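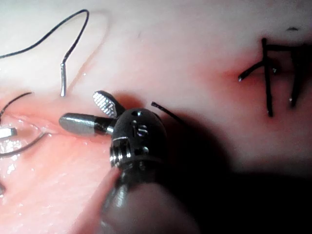

Gremel releases results of May chore and suture trials

12 November 2022 — Gremel, a developer of control software for robot arms, today released results from a trial run in May on whether machines can take on fine handwork in the home and on the shop floor. The short answer in the report is "in part, and slowly."

The trial covered five tasks: sewing on a button, mending a split seam, lacing a shoe, tying off a bundle of cable, and placing stitches in tissue with surgical instruments. The last is not a chore. It was included as a reference because it uses the same basic motions — grasp, pass, pull, knot, trim — with tools built for the purpose.

Each task was attempted 90 times. Cable tying was completed without help in 55 attempts, the best result of the four chores. Seam mending was completed in 37. Most failures in both came from slack thread or cable catching on the gripper, and the software often did not detect the snag until the next pull.
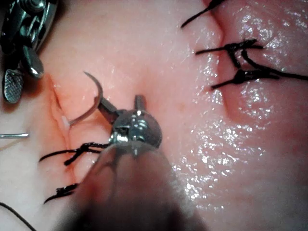

Needle driver with a curved needle at the left incision; black suture knots on both incisions.

"Stitching gives us a fixed work area, a known needle and a known thread," said Jadwiga Cieślak, head of testing at Gremel. "A torn pillowcase gives us none of those. The arm can make the stitch. It has trouble finding the edge of the cloth."

Button and shoe results are reported separately, as the grippers were changed partway through both series. Suture results are given as stitch spacing and knot tension and are not compared directly with the chore scores.

Flerlow, which runs a garment repair shop and supplied the seam samples, does not plan to install the system at this time. "A person at the bench is still faster on every item we sent," said Lech Kozłowski, operations manager at Flerlow. "We would look at it again for straight seams."

A second round will add wet cloth and mixed thread weights. No household product is planned.

Press contact: Ngaio McPhee, Gremel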